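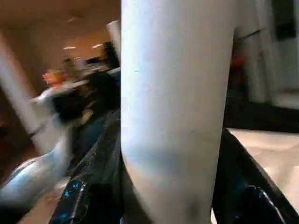

12/19/20. Work on the paper sleeves and tubes for the Cullar order, continued from Thursday. I wanted to finish the sorting before the holiday, but the shelf near the door was again in disorder, so the first hour went to that. The white cylinders must stand upright and apart from the cardboard ones, otherwise we mix the lots. I looked at each one for marks on the surface. The tall white one has a faint diagonal crease across its lower middle and a very small blue speck on the left, higher up. The crease is the thing that worries me more. A speck we can live with, but Cullar wrote in July that they do not accept creases on the visible side. I put it down as "second choice" and did not decide further.

Anselmo asked if the matte finish could hide such a crease when the piece is turned away from the lamp. I think partly yes. On the shaded side the white goes to a soft blue-gray and small faults are hard to find there. We should check all pieces by the window and turn them slowly, one full turn, then another with the top down. I did this with lot 387 and it took me more than 41 minutes, so for the full order we need two people.

Lot 387: finished, boxes closed, label on the short side.
Lot 1367: opened only. The inner paper is torn, I did not take anything out.
Zernier tape: 18 rolls left, enough for now. Please do not use it for the outside boxes, the Yeoman tape is for that.

Eliseo says the crease can come from the strap, when the bundle is tied too hard. It is possible. I found the strap mark on the wrapping of the old bundle but it goes straight around, and our crease is diagonal, so I am not convinced. Maybe from the corner of another box. I will ask the people of Anodach how they pack.

For Monday: clean cloth, the long ruler, and the big table must be free. The key for the cabinet is in the blue cup again.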